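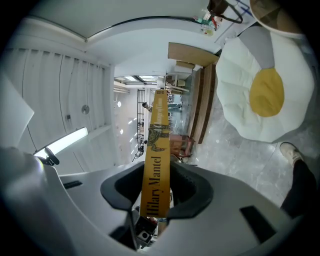
Was macht ein Verlag, der nur Liebesromane herausbringt, eigentlich den ganzen Tag?

Er liest. Vormittags Manuskripte, nachmittags Verträge, abends die Rezensionen, in denen steht, der Held sei zu groß geraten. Dazwischen wird Kaffee gekocht und über Umschläge gestritten.

Über uns

Der Verlag Dinditz sitzt im zweiten Hinterhof einer ehemaligen Knopffabrik und veröffentlicht Liebesromane mit absehbar gutem Ausgang. Wer bei uns auf Seite 500 noch unglücklich ist, hat einen Fehldruck erwischt und darf umtauschen.

Im Programm laufen zurzeit 3 Reihen. Die Hollton-Romane spielen in einer englischen Kleinstadt mit auffallend vielen unverheirateten Tierärzten. Lornotton ist unsere historische Reihe, Regency mit Kutschen, Testamenten und einem Regen, der immer im passenden Moment einsetzt. In der Bäckerei Procházka geht es um eine Prager Familie, die seit fünf Bänden ihren Laden verkaufen will und sich jedes Mal verliebt.

Pro Jahr erscheinen 15 Titel, als Taschenbuch und als E-Book. Hörbücher haben wir 2 gemacht. Beim ersten hat der Sprecher die Kussszenen vorgelesen wie eine Betriebsanleitung, das zweite verkauft sich ganz ordentlich.

Manuskripte

Wir nehmen Einsendungen immer im April an, per E-Mail, mit Exposé und den ersten drei Kapiteln. Bitte keine Vampire. Herzöge gehen noch, sofern sie einer Beschäftigung nachgehen. Eine Antwort kommt innerhalb von drei Monaten, auch wenn sie Nein lautet.

Blogtouren und Leseexemplare

Wer über Bücher schreibt, bekommt von uns gern ein Leseexemplar. Verrisse sind erlaubt, wir hängen die schönsten in die Teeküche. Für Blogtouren bitte den Blog und die gewünschte Reihe nennen. Buchhandlungen bestellen wie gewohnt über den Großhandel oder direkt bei uns.

Stand: 26.05.2019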